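Harkdale Tabletop Set: notes on working rules and what they are worth

Version 4, March 13, 2022
Maintained by Zineb Nasr and Hatem Slaoui
Questions and complaints to Nouhaila Tazi

What is in it

Harkdale is a collection of recorded arm movements over a table, made with household objects: trays, plates, cups, bowls, a few plants in pots. There are 108 sessions. Each session has one task, one operator, one arm and one written record. Of those, 38 have been checked by a second person against the rules further down. The rest have been checked by the person who made them, and you should give that the weight you think it deserves. We give it very little.

The set came out of work on a rulebook. Moataz Helmy had drafted a code of practice for shared benches and wanted to know whether people could follow it while doing ordinary tasks. So the sessions were made under the code, and the code was rewritten whenever it failed. That has happened four times. If you only want the movements, skip to "Folders". If you are here because someone told you the set is "compliant", please read on, as we have trouble with that word.

Why we don't say compliant

Earlier versions of this file said the set was recorded "in line with good practice". Abdelghani Fawzy took the line out in version 3. His point was that no one had asked which practice, or who had looked. We had a rulebook, we had a signed form for each session, and the forms were nearly all filled in the same way with the same pen. A form like that tells you a form was filled in.

We have not had the set audited by anyone outside. We don't claim that it meets any published safety standard. If your own organisation needs that, you will have to do the work yourself, and the record files may help a little.

The rules as they stand

Rule 1. One person is named for each arm before power goes on. The name goes in the record. "The team" is not a name.

Rule 2. The table is set before the arm is moved over it. If an object has to be put back by hand, the arm is stopped first. Pausing the software does not count as stopping.

Rule 3. Speed over the table stays at the lower setting. We have had long arguments about this one. Helmy would like a figure in the rule. Slaoui thinks a figure would give people something to quote and stop them watching the arm. For now the rule says "lower setting" and the record says which arm it was.

Rule 4. The stop button must be within reach of the named person while seated. Not the nearest person. We found that people at the next bench were being counted as cover without having been told.

Rule 5. Anything that can break goes in the record as breakable, whatever the person setting the table happens to think of it.

Rule 6. Bystanders and people at other benches are told that recording is going on, and are asked. This is the weakest rule we have. See below.

What the rules do not do

They don't make an arm safe. Most of them are about who is paying attention, and attention can't be read off a record afterwards. In the 38 sessions that had a second check, the second person could confirm the name, the table layout and the speed setting. They could not confirm that the stop button was in reach for the whole session, and they could not confirm that anyone was looking.

Rules 2 and 4 are the ones people break, as far as we can tell. Rule 2 goes because putting a cup upright takes a second and stopping the arm properly takes longer. Fawzy sat in on a morning of sessions in early March and saw it happen with people who had read the rule that same day. He asked them about it. They said they had thought the arm was stopped. We changed the wording after that, and we have no evidence that the new wording works any better.

Rule 5 sounds fussy and has been the most useful. Once the word "breakable" had to be written down, operators began asking for a different cup. We had meant it as a labelling rule, so we can't take much credit.

Setting the table

Use the layout sheet. The sheet names the objects and says what sits on what. It does not give distances. Version 2 did, and operators spent so long with the ruler that two layouts a day was good going.

Trays go flat on the table with nothing under them. A plate may sit in a tray. A cup may stand on a plate. Please don't stack higher than that without talking to Tazi, who will probably say no. The stacked layouts are in the set because people carry things that way at home, and because a rulebook tried out only on single blocks in the middle of a bare table has not been tried out on much.

Fingers near a rim are a case of their own. When the gripper is down at the edge of a tray and something tall stands further along it, the operator tends to watch the fingers and lose sight of the tall thing. The layout sheet therefore asks for the tall thing to be named as the "watch object". Whether this changes where people look, we don't know. 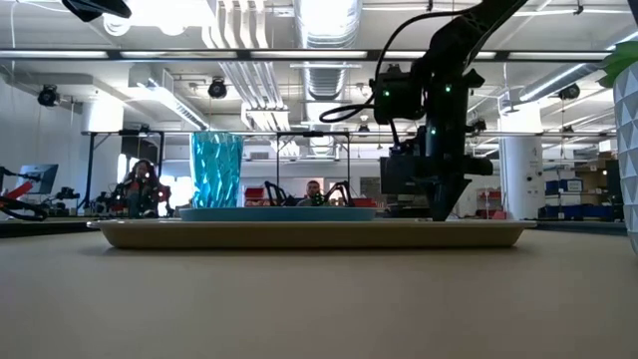
The next point is about shared rooms, where most of the rulebook's gaps are. Helmy's first draft was written as though each bench stood alone. It had a diagram with one table, one arm and one person, and a clear space marked all the way round. None of us has worked in a room like that for years. Other people sit at other arms and have their own jobs to get on with, and a rule that depends on their standing back will be ignored by lunchtime.

We therefore dropped the clear space rule. Some readers have told us this was a step down. Perhaps it was. A rule that everyone signed and no one kept seemed worse to us, as it let the record say something false. If you have a room where a clear space can really be kept, keep it, and write it in your own rules.

People in the background

Rule 6 says people are asked. In practice they were asked once, at the start of a block of sessions, and a yes was taken to cover the whole block. Someone who came in later may not have been asked at all. Nasr has been through the records and thinks this affects almost 6 sessions in the second block, though the records are thin enough that she won't put her name to it as a finding.

If you use the set, don't try to work out who anyone is. Don't publish enlarged parts showing people at other benches. If you think you are in a session and would like it taken out, write to Tazi and say so. You needn't give a reason and she won't ask for one.

Folders

sessions/ holds the movement files, one folder for each session.
records/ holds the written record for each session, typed up from paper. Spelling has been left alone.
layouts/ holds the layout sheets, with the older ones kept.
rules/ holds every version of the rulebook, including the ones we are not proud of.
checked.txt lists the sessions that had a second check.

Names used in the records

Usari and Ghoneim are the names of the two layout families. Usari layouts have a tray in them and Ghoneim layouts don't. They have no other meaning, and people keep asking. Sanetti is the small program we use to match a record to its session. It matches on start time and will happily join the wrong pair if two sessions began close together. Check by eye.

Known problems

Records from the first block have no speed setting. The rule did not exist then. Please don't fill the gap with the value from later blocks.

"Stopped" means two different things in the records. Before version 3 of the rulebook it could mean paused. After that it should mean stopped.

The word "incident" appears in a handful of records and was never defined. One operator used it for a dropped plate, another for a printer fault. Do not count incidents and report a rate. Someone has already done this in a slide deck and we would like it not to happen again.

There is no session in which the rules were deliberately left out, so the set cannot show that the rules help. We have been asked to say that they do. We believe some of them do, on the strength of having watched people work, and that is as far as we will go in writing.

Using the rulebook elsewhere

You may copy it and change it. Please take our names off if you change Rules 2 or 4. Before adopting any of it, have someone who did not write it spend a morning at your benches with the page in hand, marking what people really do. Do this before you print the form.

Changes since version 3

Rule 2 reworded after Fawzy's visit.
Rule 5 moved out of the notes and made a rule.
"Watch object" added to the layout sheets.
Clear space rule removed. Helmy has asked for his disagreement to be recorded, and it is recorded in rules/, in the file with his name on it.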